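16/09/2020

Playback tests for the second song sequence. Call was early and the first hour went to sync. The track came over from Pinurero at the wrong sample rate, so the whole song ran slow against the click, and the lead kept landing her turns ahead of the beat. She was right and the speakers were wrong. Re-exported, checked against the slate clap, fine by the third pass.

Halima Lyimo is choreographing. She wants the antara covered in one move, no cuts, starting on the feet and ending on the face at the last tabla fill. I measured the path and it does not fit the track we have. Either we lay 2 more lengths or the dancers shift toward the back wall. She chose the wall and reblocked the chorus line in the time it took me to find the tape.

The hero, who sang on his last picture and directed the one before, has now decided he will dance. He has the counts on paper. In practice he drops the sixth count every time and picks it up again on eight. Halima has put him behind the front row for the mukhda and given him arm movements only. His manager called the production office about this before lunch. The office passed it to her, and she left it there.

Costume: the red skirt weighs too much for the spins. It lags the body and wraps the knee on the stop. Wardrobe will take out the inner layer and refit. I asked for a duplicate in the same fabric, as the dye on the first shifts toward orange under our lamps. 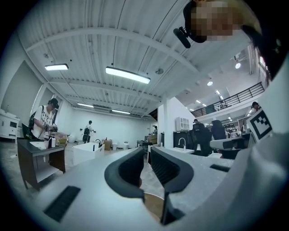 Later

Budget call with Follach. The item number is approved at 300 extras, down from the 900 in the script. Alvarado will fill the rest in post, which means a clean plate after every setup and a locked-off wide at the start and end of each day. I have added both to the shot list. They also want the crowd in three color groups so the copies are harder to spot.

Release is still penciled in for November. Muditz has the trailer and wants the hook of this song in it, so this sequence moves ahead of the courtroom scenes in the edit.

To do: new batteries for the earpieces, chalk for the marks – the tape lifts under bare feet – and a copy of the corrected track to Halima tonight. She rehearses the back row first tomorrow.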